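Prurneo Round-Up Accounts: Your Questions

Last updated November 3, 2022

We get a lot of post about Prurneo, mostly from readers who opened an account on a Sunday night and woke up with doubts. Lino Villa has had one running since last December and has answered the questions that keep coming back. He pays for his own account and has done his own grumbling to their support desk.

What does Prurneo do?

It watches your current account and rounds each card payment up to the next pound. The spare pennies go into a separate pot. Buy a coffee for £2.70 and 30p wanders off to be saved. You still had the coffee, so as self-denial goes it's on the gentle side.

Is it a bank?

No. Prurneo is the app. Your money sits with Piras, the savings provider it works with, and your statements will have the Piras name on them. This causes a small panic the first time you see it. Read the terms when you sign up to find out what protection applies to your balance, and read them again if they email to say the terms have changed. I know. I don't enjoy it either.

How much does it cost?

£3 a month, taken on the same date you joined. There's no free version any more, although plenty of old reviews will tell you there is.

Is £3 a month worth it?

That depends entirely on how often you tap your card. If you make 10 payments a month, your round-ups might come to a fiver, and you'll have handed over more than half of it for the privilege of being organised. If you pay for everything by card, down to the single banana, the fee starts to look reasonable. Work it out from last month's statement before you join — ten minutes with a calculator and something to drink.

How much have you saved?

£602 after fees. I wouldn't have put that aside by willpower. I have met my willpower.
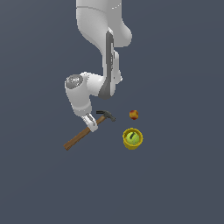 Automatic saving: set it up once and let it get on with things.

Can I change the rounding?

Yes. Under Settings, then Rules, you can multiply your round-ups by two or three. I tried triple for a fortnight and found myself avoiding any price ending in 10p. If a savings app has you choosing your sandwiches by their pence, turn it down a notch.

Will it make me overdrawn?

It can. There is a safety limit, and the app won't move money if your balance is below it, but the limit is set to zero until you change it. Zero is not much of a cushion. Mine is £150, which covers the water bill and one act of foolishness. Bear in mind that the app checks your balance in the morning, so a direct debit that leaves later the same day can still catch you out.

How quickly can I get my money back?

Three working days, in my experience. Ask before midday or you lose one. There is no instant withdrawal, so please don't keep your boiler money in there. When the boiler goes, it will not wait until the middle of next week.

Does it pay interest?

A little. You'd do better with an ordinary easy-access account, and I move my pot into one whenever it gets past £200. Prurneo is decent at collecting money and fairly dull at looking after it.

What is the "Boost" button?

A one-off payment into your pot, with confetti. It does nothing that a bank transfer wouldn't do, apart from the confetti.

Can I have a joint pot?

Not yet. Two people can each link their own app to the same named goal, but the money stays in separate pots. A reader in Grastville wrote to say she and her husband now have matching kitchen funds and an unspoken competition. She is winning.

How does it compare with Noltholm?

Noltholm is free and moves a fixed sum every week. It has no rounding, no confetti and a sign-up form that seems to have been designed by someone with a grudge. If your income is the same each month, I'd go with Noltholm. If it jumps about, rounding is kinder, as you save less in the weeks you spend less.

How do I close my account?

Withdraw the balance first and wait for it to land. Then go to Settings, Account, Close. You'll be asked if you're sure, offered a free month, and asked again. Removing the app from your phone does not close anything, and the fee will carry on leaving your account as regularly as ever.

Can I ask you something that isn't covered?

Use the contact form at the foot of the page. Lino can't give advice on your own finances, and he can't get your money out of Prurneo any faster than you can.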